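Print this page | E-mail this page

How to test a grasp policy on messy tabletop demos
By Ayman Shehata, November

Short version of how we do it for the Wisto set. 3,000 demos recorded by hand, 2,825 kept after cleanup. Skip the cleanup and your numbers mean nothing.

1. Lay out the table. Striped cloth stays on, patterns are good for tracking. Cups, cans, a bottle, some on their sides. Don't tidy.

2. Record. Slow close, pads square on the sides, then lift. Smooth cups are the worst for slipping so do plenty of those.

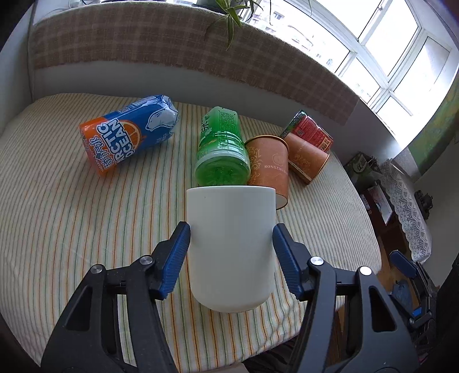

3. Sync the streams before anything else. Gripper width and video drift apart – even a few frames and the policy learns to close too early. Check the first and last grasp of every session by eye.

4. Throw out bad runs. Lost tracking, dropped frames, a hand blocking the view for too long. Keep the fumbles where the person recovers, we lost alot by deleting those in the Jonetti round. 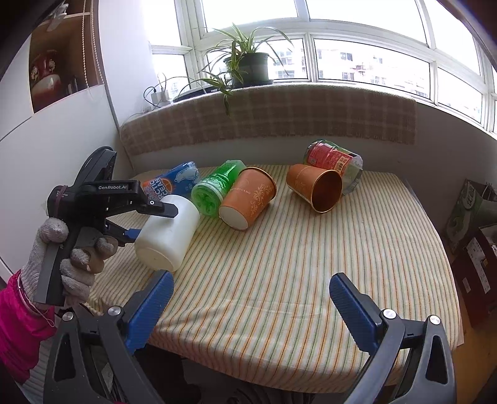

5. Hold out 355 demos. Split by session, not by clip, or near-identical layouts leak into the test side.

6. Train, then run 70 trials on the arm with fresh layouts. Same start pose. Log every miss with a cause – slip, wrong object, closed early. Write it down right away, you wont remember later.

Config files are in the Herard folder. Change the paths first.

Print this page | E-mail this page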